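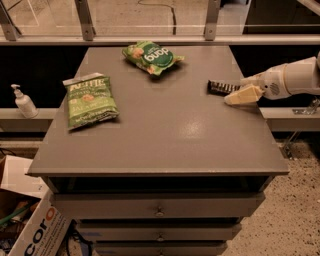 Snack bar held in the gripper, cabinet top, Drustadton test bay.

Test Engineer, Gripper Safety (fixed term)
Trummer, Drustadton

In February one of our arms failed to release on command. The gripper stayed closed for 7 seconds after the stop signal, and the arm then moved off with the object still held. No one was hurt. The fault has been reproduced 2 times in 200 runs and its cause is not known. All arms of this type are limited to reduced speed until it is found.

The post holder will:
repeat pick and release runs with packaged food
log finger force and stop times
check wiring and control software with the Bremiveck office
write the fault report

You will need experience of fault finding on powered machinery and a working knowledge of stop circuits. Experience with the Diranlow controller is useful but not required. Training on site rules is given before any work inside the bay.

Full time, on site. Some evening runs, ending no later than 8 pm.

Apply with a CV and a short account of one fault you have traced, 60 lines at most, to Luzius Zürcher. Technical questions to Santosh Dwivedi.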